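Muthu Kartha signs with Nuvard for the Gondance characters! 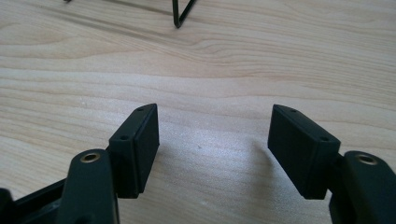 Pale wood, wavy grain.

So I got an email from Muthu Kartha on Thursday with the subject line "WELL IT HAPPENED" and I knew right away what it was. Those of you who came to the May meetup in the city will remember Muthu going table to table with a sketchbook, showing everybody the Gondance gang (the marching band of goats, the very nervous tuba, the moon who keeps bad time). He's been drawing them for eight years, mostly on the train. Now they're going to be on pajamas!

From Muthu: "We signed with Nuvard for kids' sleepwear and a small run of tote bags. Two seasons to start, with an option for a third. I read the contract so many times I can recite the part about zippers."

I called him that night to get the long version. He met the Nuvard people at a licensing show last year, where he was sharing a booth with Hjørdis Engström, who many of you know from the theater crowd and who does the Siris puzzle books. They split the cost down the middle and took turns eating lunch. Muthu says he handed out every card he'd brought by the end of the first afternoon and had to write his email on the backs of Hjørdis's cards after that. One of those went to a buyer at Nuvard, who wrote to Hjørdis by mistake and asked about the goats. She forwarded it with a lot of exclamation points.

Then came a long quiet stretch, and then a request for a style guide, which Muthu didn't have. He put one together over a few weekends with help from Mio Shimada. It ended up at 40 pages -- every goat from the front, side and back, color callouts, what the tuba can and can't wear. Mio did all the lettering and is getting a credit on the hang tags, which I was really happy to hear.

I asked what he'd tell anyone in our group who's thinking about licensing their own work. He said to get a lawyer to look at the agreement before you get excited, and to ask early who approves the samples. His first round came back with the moon in orange. He also said to register your characters' names before the show and not in the parking lot afterward (I didn't push him on that one).

The first pieces should be in stores in time for the holidays, seventeen designs in all, sizes toddler through big kid. No adult sizes yet, and yes, I asked, because I want the tuba ones for myself. Muthu says if enough people write in, Nuvard might think about it, so you know what to do.

Valter Berge is putting together a little get-together at Moen to celebrate, probably early evening, with samples to look at if they've arrived by then. Drop Valter a note if you want to be on the list. Hjørdis is coming and has promised to bring the new Siris book.

And Ingegerd Haugen, I haven't forgotten your radio play! I ran out of room -- it's going first in the next one. Everybody else, keep sending me your news, even the small stuff.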